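Went to the Custau open day with Ihor Stetsiuk, mostly to see if the new bins are worth the money. I'm not sure they are.

The talk came first and ran long. Movska make the worktops, Zustulia mould the bins, and the claim is that if you buy both your workshop will tidy itself. We were told a shop in Awan had cut its "search time" in half. I asked who had held the stopwatch and was handed a brochure.

## The bins

Light blue plastic, rectangular, open top, sides that flare a little. Fine, but my old ones do that too. The walls are smooth inside, so there's nothing to hold a divider, and dividers are the one thing I wanted. They're "planned for June". Ihor liked the colour because small dark parts show up against it. So does dirt: there's a faint dark smudge on the floor of the one on the table, and that was a bin put out for visitors.

No lid at any price. I asked twice.

## The worktop

Pale grey-white, and pleasant enough to stand at. They wouldn't let me try a scratch test on it, and the sample piece they offered instead was the size of a biscuit.

## Prices

A worktop is 741, or 1,142 with a set of 16 bins. Delivery is extra and the man didn't know how much. Ihor has ordered the set. I've kept the brochure and my old bins, and will ask again when the dividers exist.

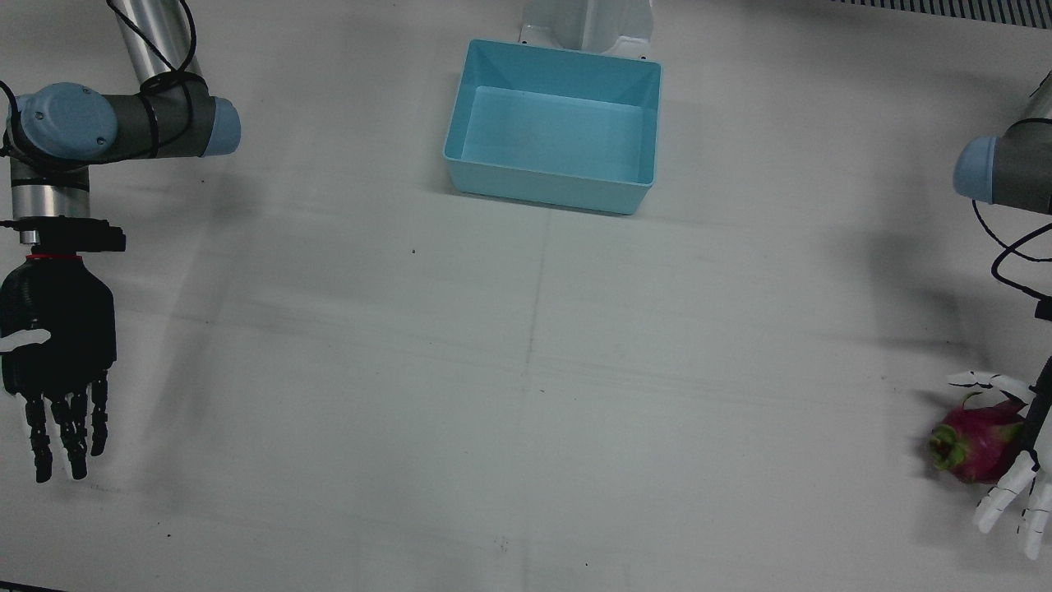
*Page last changed: Feb 25, 2024*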